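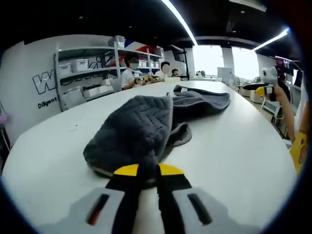 젬마르(Jemumar) 경력지원실 정기회의록

일시: 4월, 오후 2시 ~ 3시 40분
장소: 본관 소회의실
참석: 아민우 에피옹(Aminu Effiong, 주재), 오두오르 무사(Oduor Mussa), 아를린두 코티뉴(Arlindo Coutinho), 니카노르 만리케스(Nicanor Manríquez)
불참: 셀바라지 마리카르(Selvaraj Marikar) - 서면 의견 제출
기록: 오두오르 무사

1. 전차 회의록 확인
전차 회의록은 수정 한 건을 반영하여 승인함. 3항의 "면접 코칭 신청자"를 "면접 코칭 대기자"로 고침.

2. 자기소개서 첨삭 처리 기한
코티뉴가 현황을 보고함. 첨삭 신청은 접수 후 영업일 기준 4일 이내 회신이 원칙이나, 3월에는 공채 마감이 겹쳐 지키지 못한 건이 있었음. 늦어진 건은 대부분 영문 커버레터였고, 영문 담당이 한 명뿐인 점이 원인으로 지적됨.
만리케스는 국문과 영문의 기한을 따로 안내하자고 제안함. 에피옹은 기한을 나누면 신청 화면의 안내문과 자동 회신 메일을 모두 고쳐야 한다고 언급함. 논의 끝에 국문은 현행대로 4일, 영문은 8일로 하기로 함. 변경된 기한은 5월 접수분부터 적용함.
마리카르 서면 의견: 마감이 임박한 신청자를 먼저 처리하는 현재 방식은 유지하되, 신청서에 지원 마감일을 적지 않은 경우에는 접수 순서대로 처리할 것. 이견 없이 채택함.

3. 모의면접 운영
1인당 모의면접 시간을 현행 30분으로 유지할지 논의함. 무사는 피드백 시간이 모자라 다음 순서가 밀리는 일이 잦다고 보고함. 면접 사이에 15분 간격을 두는 안과 하루 진행 인원을 줄이는 안이 나옴. 간격을 두는 안으로 결정하고, 하루 진행 인원은 최대 8명으로 함.
면접관용 평가표는 항목이 겹친다는 의견이 있었음. "의사 표현"과 "전달력"을 한 항목으로 합치고, 빈자리에 서술 의견란을 넓혀 넣기로 함. 점수 칸은 그대로 둠.
당일 취소자에 대한 제재는 합의하지 못함. 코티뉴는 다음 회차 신청을 제한하자는 입장이고, 만리케스는 사유를 확인하는 절차가 먼저라는 입장임. 다음 회의에서 다시 다룸.

4. 벨트소프(Beltthorpe) 직무상담 위탁 건
벨트소프 측이 사무직 외에 물류·생산 직무까지 상담 범위를 넓혀 달라고 요청함. 에피옹은 현재 상담 자료가 사무직 중심이어서 바로 시작하기 어렵다고 설명함. 우선 물류 직무 자료부터 준비하고, 생산 직무는 벨트소프에서 직무기술서를 받은 뒤 검토하기로 함.
상담 장소는 벨트소프 사무실과 당 지원실 중 신청자가 고르게 함. 벨트소프 사무실을 쓸 때에는 상담 내용이 밖으로 들리지 않는 방을 배정받아야 한다는 조건을 답신에 넣음.

5. 이력서 양식 개편
만리케스가 개편안을 설명함. 주요 변경 사항은 다음과 같음.
- 사진란과 가족사항란 삭제
- 경력 기재 순서를 최근 경력부터로 변경
- 경력 공백 기간을 설명할 수 있는 선택 항목 추가
- 자격증란에 취득 예정 항목 허용

무사는 일부 지원처가 아직 사진이 있는 양식을 요구한다고 말함. 사진란이 없는 양식을 기본으로 하고, 사진이 있는 양식은 상담사에게 요청할 때 제공하기로 함. 경력 공백 항목의 제목은 "공백 사유" 대신 "기타 활동 기간"으로 함.
파일 형식은 문서 편집용과 인쇄용 두 가지로 배포함. 이전 양식은 자료실에서 내리고, 작성 중인 신청자에게는 그대로 써도 된다고 안내함.

6. 덴둠(Dendum) 예약 시스템
상담 시간을 변경하면 예약 확인 문자가 두 번 발송되는 문제가 계속되고 있음. 코티뉴가 덴둠에 문의하였고, 수정 일정은 아직 회신받지 못함. 수정 전까지는 시간 변경을 전화로 받고 담당자가 직접 입력함.
상담 기록의 보관 폴더 이름이 담당자마다 달라 검색이 어렵다는 의견이 있어, 접수번호로 통일하기로 함. 지난 기록은 옮기지 않음.

7. 기타
- 바스토스(Bastos) 채용 설명회 안내문은 받는 대로 게시판과 홈페이지에 올림.
- 상담실 2번 방 프린터의 토너를 신청함.
- 신규 상담사 교육 자료 중 급여 협상 부분은 내용이 오래되어 마리카르에게 검토를 요청함.

조치 사항
- 첨삭 기한 안내문 및 자동 회신 메일 수정: 코티뉴
- 모의면접 시간표 재작성, 평가표 수정: 무사
- 벨트소프 답신 작성: 에피옹
- 물류 직무 상담 자료 초안: 만리케스
- 이력서 양식 최종본 배포: 만리케스
- 덴둠 수정 일정 재문의: 코티뉴
- 급여 협상 교육 자료 검토: 마리카르

차기 회의: 5월 중, 오후 2시, 같은 장소. 안건은 회의 이틀 전까지 무사에게 제출.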